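The Spoon Problem

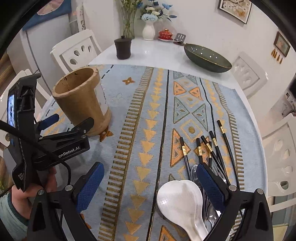
The table at Helham, with the white spoon between the fingers.

By August the planner had opinions about soup.

I was the one who maintained it, in the sense that a man with a bucket maintains a leak. The company was called Sisturport, a name bought cheap from a failed ferry line, and the product was a piece of software called Ritano that looked at a table and decided what should be picked up first. My part was the deciding. Perception lived down the hall and told me what things were. Control lived upstairs and complained about what I asked for.

Every demonstration came in from the house at Helham, where people squeezed a trigger all day and moved cutlery from one place to another. I had never been there. I knew the tablecloth better than my own, triangles and all. Somewhere in the house the forks were also being taught to go in a tube, and I knew about that only from the merge conflicts.

Ritano learned well enough for 31 builds. On the next one it stopped picking up the spoon.

The log said: object 40, soup spoon, confidence high, grasp available, path clear. Then it said: deferred. I reran it. Deferred. I had written that word myself, late one night, for cases where the planner wanted more information, and I had never given it any way to say what information that was.

"Your spoon is broken," I told perception.

"Our spoon is perfect," said perception. "Look at the mask." They showed me the mask. It was a beautiful mask.

Control said that if nothing moved, their error was zero, and they'd like that noted in the release.

So I stayed on and read the cost function, line by line, like a letter from a relative. At 2541 I found a term that charged a little extra for disturbing a neighbor. Sensible. I had added it after the incident with the chopsticks. What I hadn't added was a limit, and through all those builds the planner had been getting better at imagining disturbance. It rolled the table forward a second, then ten, then an hour. It looked at one white spoon and saw the chopsticks shift, the forks slide, the flowers go over, the teacup follow.

By its own arithmetic it was right. Lift anything and sooner or later something else moves.

I set the horizon to two seconds and pushed the change as ticket 1742, "planner thinks too much." Salgado, the customer, had a demo at nine in the morning.

The arm picked up the spoon. It set the spoon down four inches to the left, where nobody had asked for it, and the log said: done.

I closed the ticket and went to find some breakfast. There was soup in the machine. I stood there a while with my hand on the button.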